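Pidwood desks and storage: progress report for February

Hi Aravind,

Thanks again for coming out to Plistilside last month, and for bringing the good biscuits! Things have moved along quite a bit, so I'll try to get through it in order.

The big job was the furniture. We'd promised 61 desks checked over and put back into use by the end of the grant, and 42 of them are done, which puts us a bit ahead of where I told you we'd be. Another 17 are stacked at the Lelter end of the building waiting on drawer runners. The supplier sent the wrong length (twice!) and has finally agreed to swap them at no cost to us. The last two are past saving, I'm afraid, and I'd like to keep them for parts if you're happy with that.

Drawers have been the slow part. Plenty of them came to us with sagging bottoms, and every one has to come out, get cleaned and go back in before we can sign the desk off. I'd budgeted 5 hours a week for this and it's been closer to double. I've covered the difference out of the paint line, because the desks we've finished so far needed hardly any touching up.

We've also started setting up the study corners along the brick wall. Each one gets a desk and a lamp, and I'm really pleased with how homey they feel against the brick. Cords are still a nuisance. I'd like to put some of the leftover money toward clips and a few cable trays so nothing hangs where a knee or a chair can catch it. The quote from Ledesma is attached to the budget sheet.
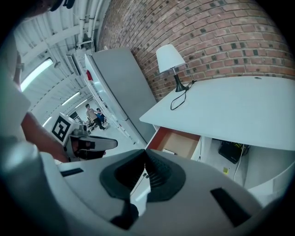
Study corner by the brick wall, desk drawer open, lamp cord still to be clipped up.

Next month is runners, cords and labels for the drawers, in that order. I'll need your okay on the cable trays before I place the order, and a yes or no on moving the paint money for good. Phone is fine, mornings are best for me.

Cheers, and talk soon!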